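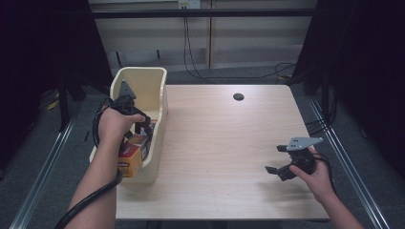
Foto: Umesh Bisht / Projektgruppe Jillareo

Lesezeit: 4 Minuten
Abgelegt unter: Listenarchiv, Studierendenprojekte, Greifen

Betreff: Re: [jillareo] Fragen vor dem Einstieg (Greifer, Kiste, Misden)

Hallo Min-kyu, hallo Liste,

wie schön, dass du dabei bist! Ich antworte mal an alle, es lesen ja inzwischen auch andere mit, die erst nach den Prüfungen dazugekommen sind.

Min-kyu Won schrieb:

> Hallo zusammen,
>
> ich habe mich bei der Einführung in die Liste eingetragen und
> würde gern ab März bei Jillareo mitmachen. Programmieren kann
> ich ganz ordentlich, mit Hardware habe ich bisher nur beim
> Linienfolger im ersten Semester zu tun gehabt.

Das reicht völlig. I-seul kam aus der Kartografie und hat bei uns das komplette Auswerteskript geschrieben (es heißt Han, liegt im Repo unter tools, bitte vor dem ersten Termin einmal durchlaufen lassen). Der Linienfolger ist übrigens eine bessere Vorbereitung, als man denkt: Wer schon mal einen Abend lang einem Sensor hinterhergejagt ist, der bei Sonne etwas anderes misst als bei Lampenlicht, bringt die richtige Geduld mit.

> Was ich noch nicht verstanden habe: Arbeitet ihr am Tisch mit
> einem Arm, oder macht ihr das alles von Hand?

Von Hand, mit zwei Greifern, in jeder Hand einer. Man führt sie selbst, und die Aufnahmen sind später das Trainingsmaterial. Das klingt erst einmal nach wenig Robotik, ist aber der Teil, bei dem ich in diesem Semester am meisten gelernt habe! Man merkt nämlich sofort, wie viel die eigene Hand sonst nebenbei erledigt. Eine kleine Pappschachtel, die schräg an der Wand der Kiste lehnt, nimmt man mit den Fingern ohne nachzudenken heraus. Mit zwei steifen Backen überlegt man plötzlich, von welcher Seite man kommt, ob man über den Rand passt und was das Kabel am Handgelenk dabei macht.

Apropos Kabel: Legt es in einer Schlaufe um den Handrücken und dann am Unterarm entlang. Dagný hat das so eingeführt und es ist um Welten besser als unsere erste Variante, bei der es quer über die Tischplatte lief und in jeder zweiten Aufnahme zu sehen war.

> Und warum zwei Greifer, wenn doch nur eine Schachtel in der
> Kiste liegt?

Gute Frage, die kam bei Tallgate auch. Die Aufgabe für Misden verlangt, dass der zweite Greifer übernimmt. Links holt heraus, rechts wartet offen knapp über der Platte, die Finger nach links gerichtet, und nimmt an. Die Übergabe ist der schwierige Moment. Wer rechts zu hoch wartet, muss nachher suchen, und diese Suchbewegung landet dann eben auch im Datensatz. Wir üben das gerade mit Ansage (»zu«, »hab«, »los«), was im Flur wahrscheinlich sehr seltsam klingt.

> Ich habe im Archiv gelesen, dass ihr einen ganzen Stapel
> Durchgänge verworfen habt. Woran lag das?

Ja, das war bitter. Wir hatten 443 Durchgänge zusammen, und rund 20 davon waren unbrauchbar, dazu noch ein Block, bei dem die Uhren der beiden Greifer auseinanderliefen. Den konnte I-seul zum Glück retten. Bei den anderen lag es am Licht. Die Tischplatte ist sehr hell, und bei manchen Winkeln steht mitten im Bild ein weicher heller Fleck, in dem die Maserung fast verschwindet. Für uns Menschen kein Drama. Der Schätzer für die Bewegung hängt aber genau an solchen feinen Linien und fängt dort an zu driften. Ich hänge euch eine Aufnahme aus Sicht des Greifers an, dann wisst ihr, worauf ihr achten müsst:

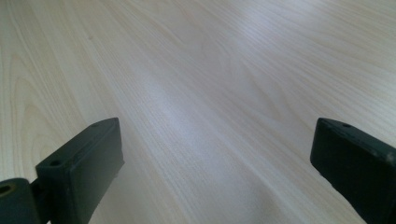
Blick zwischen den offenen Fingern hindurch auf die Platte, mit Reflex in der Mitte.

Links in der Platte seht ihr die geschwungene Maserung mit den Bögen, in der Mitte und rechts laufen die Linien viel gerader. Umesh schwört darauf, die Kiste so zu stellen, dass der Anfahrweg über den bogigen Teil geht, da habe der Schätzer mehr zum Festhalten. Ich finde die Idee großartig, würde sie aber gern sauber prüfen, bevor wir sie ins Protokoll schreiben. Das wäre eine schöne erste Aufgabe für dich, Min-kyu: dieselbe Bewegung, zwei Kistenpositionen, und dann die Drift in Han vergleichen. Umesh hilft sicher.

Noch etwas zu den Fingern. Am rechten sind oben an der Kante helle, etwas graue Stellen zu erkennen. Kann Abrieb sein, kann auch nur das Licht sein. Bitte beim nächsten Aufbau mit dem Daumen drüberfahren und im Heft notieren. Falls wir tauschen müssen, dann bitte beide Seiten zusammen, sonst greift es schief.

> Wie viel Zeit muss ich einplanen? Und gibt es etwas, das ich
> vorher lesen sollte?

Wir treffen uns um 17:30 Uhr, Aufbau eingeschlossen, und machen meistens bis 20 Uhr. Den Termin für die erste Woche schickt Dagný extra herum. Lesen: das README, das Protokollheft ab der Stelle »Neue Kiste« und die Regeln von Misden, davon vor allem den Abschnitt zur Übergabe. Den Rest versteht man am Tisch schneller als am Bildschirm.

Ein paar Dinge für alle, die zum ersten Mal aufnehmen:

- Ärmel hoch, Uhr ab.
- Vor dem Start beide Greifer einmal ganz öffnen und ganz schließen, ruhig und ohne Ruckeln.
- Beim Eintauchen in die Kiste nicht auf die Schachtel drücken. Die Backen kommen neben die Schachtel, nicht obendrauf.
- Wenn ein Durchgang danebengeht: zu Ende führen, im Heft ankreuzen, weitermachen. Han sortiert das später aus.

> Freue mich sehr und bis bald
> Min-kyu

Wir uns auch! Bring gern jemanden mit, der Lust auf Auswertung hat, I-seul würde sich über Verstärkung riesig freuen. Und falls jemand von Tallgate hier mitliest: Eure Anmerkungen zum Übergabepunkt habe ich bekommen, ich baue sie in die nächste Fassung des Ablaufs ein und schicke sie über die Liste.

Viele Grüße
Rosimeire

-- 
Rosimeire Honorato
Projektgruppe Jillareo, Aufnahme und Protokoll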